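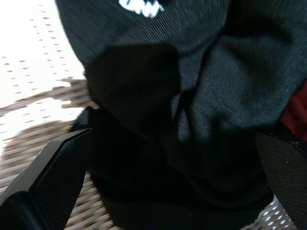

Dark gray knit with a white marking, bunched into folds.

Trunum Clothing Swap: Frequently Asked Questions
Last updated 2018-04-14

Please read this before writing to us. We answer every message eventually, and most of the answers are on this page, in the same words, because we paste them from here.

What is the swap?

A room full of clothes that people have stopped wearing, visited by other people who think they might start. You bring things, you get tokens, you take things home. It happens twice a year, in spring and fall, in the upstairs hall of the old Mabaso building. The spring one is in May.

How do the tokens work?

One token per accepted item, handed to you at the intake table. One token gets you one item from the racks or the tables. A winter coat costs two tokens and also earns two. A pair of socks is one item. A single sock is a puzzling thing to bring, although we have now been handed enough of them to have a policy, and the policy is no.

Suits count as one item if the jacket and pants arrive together. If you claim they are separate and you would like two tokens, we will put them on separate racks, and you can explain it to whoever ends up with the pants.

Is there a fee?

Five dollars at the door, which pays for the hall. Kids under 12 get in free and may bring their own bag of clothes for their own tokens. They tend to drive a harder bargain than their parents.

How many things can I bring?

Up to 50 per person. We used to have no limit. Then one household arrived with 327 items in a rented van, and intake closed an hour late while we sorted through what appeared to be every garment bought by three generations. They were very pleasant about it. The limit stands.

What do you accept?

Clean, wearable clothes for adults and children. Shoes with both soles attached. Scarves, hats, belts, bags, gloves in pairs. Costumes are welcome in the fall and tolerated in the spring.

What don't you accept?

Underwear, swimwear that has swum, anything with a strong smell, anything damp, bike helmets, pillows, and electric blankets. We also turn down clothes with somebody's full name on them, such as school gym shirts and bowling league jackets. The bowling jackets hurt us too.

What does "wearable" mean?

Would you lend it to a friend you wanted to keep? That is the whole test. A missing button is fine if the button is in the pocket. A small hole in a sweater is fine if you pin a scrap of paper next to it saying "hole." A large hole is a different garment.

My sweatshirt has pilled. Is that wearable?

Light pilling, yes. If it has reached the point where the sweatshirt seems to be growing a second, smaller sweatshirt, please run a fabric shaver over it first. There is one at the mending table, and you may use it before you go through intake. Go slowly and keep the fabric flat. Every dent in the guard of that shaver belongs to someone who didn't.

Does everything have to be washed?

Yes. Freshly, at home, by you. "It's been in a clean drawer since 2011" describes the drawer.

Please skip the scented softener if you can stand to. One lavender shirt is pleasant. A rack of lavender, pine, ocean breeze and something called Midnight gives the intake crew a headache that lasts until Monday.

How should knits be stored until the swap?

Folded, never on hangers. A heavy sweater left on a hanger will grow shoulders of its own, and they don't go away with wishing. Wool should be in a closed bag with the air pressed out. If you have had moths, put the bag in the freezer for a week, let it come back to room temperature without opening it, then freeze it again. We do ask about moths at the table, and we would like the truth. You will not be in trouble. Your cardigan may be.

What about logos?

Fine, within reason. Company fleeces, race shirts and college hoodies are the backbone of the casual tables. Something from an outfit that no longer exists is considered a find, and last fall two grown adults flipped a coin over a Kitari Freight windbreaker. If a print is cracked or peeling, that's fine too. Some people hunt for it. We've stopped asking why and just put those on the end rack, where the hunters know to look.

Are the clothes sorted by size?

By type first, then very loosely by size. Labels are not much help here. We have held up a medium and an extra large from different decades and found them to be the same shirt. Bring a garment that fits you and lay it on top of whatever you're considering. This is faster than the fitting room and nobody has to watch you get stuck.

Is there a fitting room?

Two curtains and a mirror. The mirror is slightly flattering and we have no plans to replace it. Many regulars wear leggings and a thin T-shirt and try things on over the top, right in the aisle.

Can I hold something while I think about it?

If it's in your arms, it's yours to think about. If you put it down, it isn't. Please don't stash things behind the radiator. We know about the radiator.

Can I come without bringing anything?

Yes, from the halfway point on. Pay at the door and you'll get three tokens to start with. The good coats will be gone, but the good coats are gone in the first ten minutes anyway, so you haven't missed as much as you think.

Do tokens carry over to the next swap?

They do. They are wooden, they are stamped, and the stamp changes color every year, so you have two years before yours expire. At the last count 129 tokens were still out there somewhere, presumably in the pockets of clothes that have since been swapped. If you find one in a pocket, it's yours. We consider this a feature.

What if I find something else in a pocket?

Hand it in at the door. So far we've returned house keys, a wedding ring and a library card. Cash under five dollars belongs to the finder by long custom. Tissues belong to you in every sense, and there's a trash can by the stairs.

I brought something and now I regret it. Can I have it back?

If it's still on the rack, yes, for one token, like anybody else. If someone is carrying it, you may ask them nicely, once. If someone is wearing it, it looks good on them and you should tell them so.

What is the mending table?

A long table with two sewing machines, a darning basket, an iron and people who know how to use them. They will show you how to sew on a button, close a seam or shorten a hem. They will show you; they won't do it for you while you get coffee. Zippers are by appointment only, and you should expect to be sighed at.

Thread is free. Patches are a dollar.

What happens to the leftovers?

About half gets packed away for next time. The rest goes to Trostetti, the secondhand place on the corner, and they pick through it and pass the worn-out cotton along to be cut into rags. Last fall the final pile came to 58 bags. We carried them down the stairs by hand, which brings us to the next question.

Can I help?

Please. Intake starts two hours before the doors open and cleanup takes an hour after they close. Helpers get four tokens and first look at the racks, before the public comes in. We mention this last so that people who only want first look have to read the whole page to find out.

Is the hall accessible?

There's an elevator at the back entrance, past the bike racks. It's small and it complains, but it works. Strollers fit if folded. Parking behind the building is for people dropping off large bags and for anyone who can't manage the walk, so everybody else should use the street.

Can I bring my dog?

The clothes are clean when they go on the tables. Your dog is lovely. No.

My question isn't here.

Write to us through the contact form and put the subject in the subject line. "Question" is not a subject. If it's about whether we'll take one particular item, attach a photo of the item laid out flat in daylight, and we'll tell you yes or no within the week. If it's about the socks, see above.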